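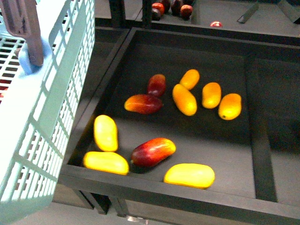 Covgate Community Help
Equipment and Purchasing > Grocery and Retail

Budgeting for a two-arm shopping robot for a produce training aisle: what belongs in the first-year request?

Posted by Jiahui Tang
Member, Lidlow Retail Skills Center

Our center runs a practice store used for training and for small trials of store equipment. We have been asked to submit a capital request in July for a mobile robot that can pick produce from open trays and place it in a hand basket. The intended work is ordinary order picking: approach the display, take the requested fruit, set it in the basket, and move on to the next tray. Mangoes and other loose fruit are the first priority. Packaged goods would follow in the second year.

We have two written quotations. One is from Flakach and covers a wheeled base, two arms, standard two-finger grippers, and one year of support. The other is from Lu and covers a similar base with softer gripper pads, but support is priced separately and is billed by the hour after the first month.

The request form used by our finance office has one line for "equipment" and one line for "other." I am concerned that anything we leave out at this stage will be refused later, as mid-year additions are seldom approved. I would therefore be grateful for guidance on the following matters.

First, which costs do applicants commonly omit? I have so far included the robot, delivery, the extended warranty, and staff training.

Second, is it sensible to buy a second set of grippers at the outset? The Flakach representative recommended it. The Lu representative said it was not required.

Third, how should we budget for fruit? Our current allowance for perishable stock is $600 per term, and it already supports the cashier and stocking classes. I do not know how much produce a robot in regular use will bruise, and neither supplier would put a figure in writing.

Fourth, should the baskets and display fixtures be treated as part of the purchase? Ours are plastic hand baskets with slatted sides and a plastic carrying handle, and our trays are shallow with a raised edge. Both suppliers said their systems would work with "most store fixtures," and I do not find that wording very helpful.

The practice store is open for classes in the morning. The robot would have the floor from 2 p.m. until closing.

Thank you in advance for any assistance.

3 replies

aisle_seven
Contributor

Buy the spare grippers. We did not and we were down for a good part of a term waiting on one finger pad. Also ask who pays the freight when something goes back for repair. Ours was quoted "return to depot," and we paid both ways.

R. at Covgate
Community Moderator, Equipment and Purchasing

Thank you for a clear account of your situation. The points below reflect the guidance this board has given to training centers and small retailers. They should be read alongside your own purchasing rules, which take precedence.

On omitted costs. Your list covers the purchase itself. It does not cover the room. Please review the following before the form is submitted.

Charging. A mobile base needs a fixed charging location with its own outlet, clear of the customer path. If an electrician must add a circuit, obtain that price now and attach it to the request.

Network. Several systems depend on a steady wireless connection for support sessions and software updates. Have your network staff test coverage at the produce display itself, with the store fixtures in place. A test at the doorway does not settle the matter.

Lighting. Ripe fruit with a glossy skin throws back bright spots under overhead fixtures, and a dark tray beneath it can make the shadows hard to read. Ask each supplier whether their vision system has been tested on shiny produce against a black surface. If new lamps or diffusers are needed, they should be listed.

Floor space. Measure the turning area in front of each tray with the robot's arms extended and a basket in hand. The figures in a brochure often describe the base alone.

Safety review. Your insurer may ask for a written assessment before anyone other than trained staff enters the area. Some insurers perform this without charge and others require an outside firm. A short letter in advance will tell you which applies.

Software after the first year. Ask both suppliers to state the annual fee for years two and three, including whether the robot will continue to operate if the fee is not paid. This question is asked too rarely.

On the second set of grippers. We would advise including a second set, listed as spare parts and priced by the same supplier at the time of purchase. Fingertip pads wear from repeated contact with handles, tray edges, and shelf brackets. Should your finance office decline the full set, request replacement pads alone.

You may also wish to consider how each arm will be used. In basket shopping, one gripper is commonly occupied with the handle for the whole of the trip, and the other does the picking. The holding hand needs strength and a secure grip on a narrow bar. The picking hand needs a gentle touch and enough opening to pass around a large mango. A supplier who offers the same gripper for both should be asked to show both tasks. It may be possible to combine a firm gripper on one side with soft pads on the other, and the price difference is usually modest when it is ordered with the robot.

On fruit. We recommend a separate line, apart from the class allowance. If the robot draws on the same $600, the stocking class will be short of produce before the term ends, and the cause will be disputed. Purchase a range of sizes and degrees of ripeness. A tray holding only firm, uniform fruit will give a flattering result that will not hold in a working store. Red, orange, and yellow mangoes should be mixed loosely, with some lying against the front lip of the tray and some touching one another, as customers leave them.

Replica fruit may be used for early practice and will reduce waste. It should not be used for acceptance testing, as its weight and surface differ from those of real produce.

On baskets and fixtures. Please treat these as part of the purchase. The phrase "most store fixtures" should be replaced in the contract with a description of your own: basket model, handle thickness, tray depth, height of the raised edge, and the distance to any upper shelf behind the tray. Send measurements and one actual basket to each supplier. A basket carried by its handle will tilt, and the tilt changes as items are added. The supplier should confirm that the picking arm can still reach the opening when this occurs.

Trays with vertical dividers also deserve attention. A divider limits the side approach to the fruit nearest it, and fruit lying close to the front lip may be reachable only from above.

On the form. Where only two lines are available, we suggest that "equipment" contain the robot, both sets of grippers, the charging station, and delivery. All remaining items should be placed under "other" with an attached schedule giving one price per row. Finance offices are generally willing to accept an attachment when the totals agree with the form.

Finally, we would encourage you to withhold a portion of the payment until acceptance. The acceptance test should be written by the center and should take place on your own floor, during the hours in which the robot will be used.

Marked as helpful by the original poster

oldproduce_mgr
Member

I would respectfully offer a different view on timing. The reply above is thorough, but it assumes that purchase is the correct course. For a first robot I would ask both firms for a lease.

Our store leased a picking unit for 6 months before making any decision. During that period we learned that our mango trays were too deep for the arm to reach the back row without brushing the shelf behind, and we replaced the trays. Had we bought first, we would have owned a robot that did not suit the aisle. The lease cost was easier to approve as well, because it came out of the operating budget and did not go before the capital board.

There are drawbacks. The supplier may send an older unit. You will have little say over which grippers are fitted. Some leases forbid you to change the settings, and that would be a problem for a school.

As to bruising, keep a log from the first day. Write down the kind of fruit, how ripe it was, and where on the skin the mark appeared. Marks will often not show until the following day, so put the handled fruit aside in a labeled crate and check it again. I would not accept any supplier's figure on this in place of your own.

I would also cut down the extended warranty if it costs you the spare pads.

Jiahui Tang
Original poster

I thank all three of you for your replies. I have written to both suppliers with our tray and basket measurements and have asked for the software fee for years two and three. Flakach has agreed to quote a lease as an alternative. Lu has not yet answered on that point, but did offer a demonstration with 7 store items of our choosing, and I have asked that mangoes be among them.

Our finance office has confirmed that an attached schedule is acceptable provided it does not exceed two pages. The electrician is due to look at the outlet behind the produce display before the request goes in.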